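Simusska bench, two-arm configuration: review after an open afternoon at Triltora

Rating: 3 out of 5

Triltora opened its demo room in December to anyone who had registered for the Simusska, the bench-mounted two-arm unit it sells to small labs and teaching shops. I stayed from 1:30 p.m. until they shut the lights off. The unit on show was the standard two-arm kit on the walled bench, running the stemware task from the Iltora task library. Base price is 4,000 dollars without the bench. The bench was not priced on the sheet I was given, and I had to ask for it twice.

Construction

Both arms mount on one black rail along the front of the bench, with a toothed rack running beside it. Links are white, joints and wrist housings are black. Wiring at the bases is exposed. For a lab this is fine and makes service easy. For a classroom I would want a cover, and Triltora does not list one. The camera cable runs outside the link with a large service loop at the wrist. I would shorten the loop or clip it.

The fingers are curved black shells, and on the demo unit the tips had obvious wear along the rim. Replacement pairs are 21 dollars. Staff could not give me a service interval, only that finger life depends on the task. 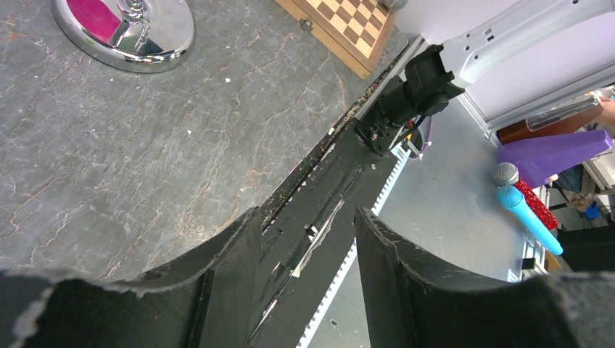
I asked for the repeatability figure under load and was told it would be in the next revision of the manual. The current manual has 209 pages and covers calibration well. It covers fault recovery badly. Error codes are in an appendix sorted by module, so you have to know which module failed before you can look up the failure.

The stemware task

The task is to hang colored and clear glasses upside down on a curly wire holder with a mirrored base. It is a sensible choice for a demonstration. The wire arms curl in different directions, the stems are narrow, and clear glass on a mottled gray top is a hard target for any wrist camera. The chrome base adds reflections. Price, the usual comparison in this bracket, is generally shown stacking blocks, and block stacking says very little about grip control.

Approach speed is low. Both wrists can work close to the holder, and the software slows whichever arm is judged to have the lower priority. The priority setting is a single menu item and can be changed between runs. I would have preferred to set it per step. 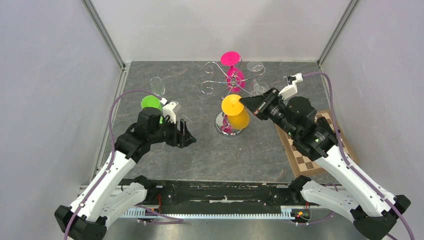 Stemware task on the Simusska bench: green glass in the left gripper, magenta glass on the holder.

Grip force is set by a slider from the operator screen, with no units on it. Heledd Lewis, running the afternoon session for Triltora, said the units were removed after early customers treated them as calibrated values. I can follow the reasoning. I still want the number, even an uncalibrated one, so that I can write down what I used.

Noise is moderate. I could hold a conversation next to the bench without raising my voice. The joints have a high whine at low speed that some people will find tiring over a full shift.

Setup and software

Staff restarted the controller at my request. The restart procedure is clean: home left, home right, check cameras, load task. Tasks are stored as plain files and can be copied between units. Logging is on by default and writes to the local drive. Export to a spreadsheet drops the joint temperatures, which Triltora confirmed is a known fault.

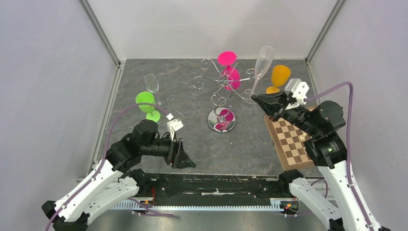 Lewis disagreed with me on the value of a second arm at this price, and said that most buyers who start with one arm order the other within the first year, usually after trying a task where one hand has to wait for a fixture. She also thought I was too hard on the manual, and that the fault section reads better on screen, where it can be searched.

The search argument is fair. The printed copy is still what ships in the box.

Recommendation

Buy it if you have a technician on site and your work involves light, awkward objects. Get the bench price in writing first, and order two sets of fingers with the unit. Support is by email, weekdays only.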